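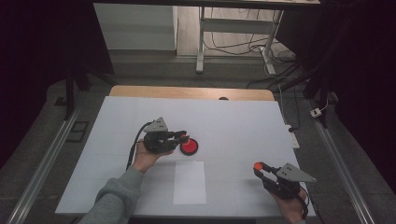 A red disk and two hand-held grippers on a tabletop.

Bagheri Hall to Open in Rirkbridge in July With 35 Work Tables and Doors Open Into the Evening

RIRKBRIDGE, July. Drokent is thrilled to announce that Bagheri Hall, the long brick building at the foot of Boltolon Street, will open to the public this month as a shared place to work, study, fix things and make things. The hall has 35 full-size tables, good light on both sides, a tool room, a quiet reading room and a kitchen with a very large sink. Anyone who lives, works or goes to school in Rirkbridge can use it, and there is no charge to sit down.

Bagheri Hall was built as a seed warehouse and later held a furniture showroom. It had been shut for 12 years when Drokent took on the lease. The roof was the first job and the longest. After that came new wiring, a ramp at the street door, and the floor, where the old maple boards were lifted, sanded and put back in the order they came up (each one has a pencil number on the underside, in case anyone has to do it again!).

"People kept telling us the same thing, that they had a project and no place to spread it out," said Ghazal Soltani, director of Drokent. "They were cutting quilt pieces on a bed, or building a kayak seat in a hallway. So we started with tables. We asked how big, how high, how close to an outlet, and we got wonderful, picky answers. I could talk about table height for an hour, and I have."

Before the work began, Drokent asked residents to send in their ideas on a one-page form. The form drew 108 replies, and a surprising number came with drawings. Several features of the hall come straight from those pages, including the coat hooks at two heights, the long shelf where a half-finished project can stay for up to a week, and the rule that the radio belongs only in the back room.
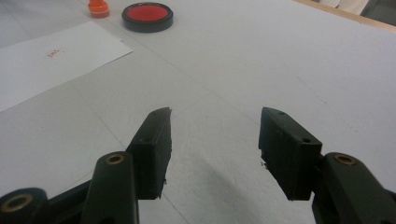 A gripper's jaws open over a white tabletop.

The front room is for general use: homework, sewing, model building, board games, paperwork, small repairs. Tables can be pushed together for bigger jobs. The back room is for louder work and has vises, hand saws, two drill presses and a wall of clamps. New users of the drill presses take a short safety session first, and these will run every afternoon at 4 during the opening month. The reading room upstairs is reached by stairs or by the new elevator and stays quiet all day.

Hours will be 9 a.m. to 9 p.m. daily. Children under 12 are welcome with an adult. Tables are first come, first served before 5 p.m. and can be reserved after that, either at the desk or by phone.

The tool room works like a library. Hand tools can be borrowed for use in the building, and a smaller set can go home overnight. The collection began with a gift of 100 hand planes, chisels and marking gauges from a retired cabinet shop across the river, all of them sharpened before they arrived. Drokent is still looking for good fabric shears, a bookbinding press and metric wrenches of any size.

Evening classes start in the second half of the month. The first set includes darning and visible mending, basic bike care, soldering for beginners, chair caning, and a six-week course on reading old family letters and storing them so they last. Most classes cost only the price of materials, and each has a few free places. Soltani will teach the chair caning class herself.

"I learned it from my aunt on a back porch, with a bucket of water and a lot of bad language," Soltani said. "I'm so excited to teach it in a room with proper lights. Bring a chair. If you don't have a chair, we have some that need you."

The opening will run from late morning until dark, with tours of the building, open tables in both rooms, and soup from the new kitchen. The Rirkbridge school band will play on the loading dock, weather permitting, and in the front room if it rains.

About Drokent
Drokent is a nonprofit based in Rirkbridge that repairs empty buildings and opens them for everyday public use. Bagheri Hall is its third building and its largest.

Media contact
Ghazal Soltani, Drokent
Bagheri Hall, Boltolon Street, Rirkbridge
Interviews and building visits can be arranged on request.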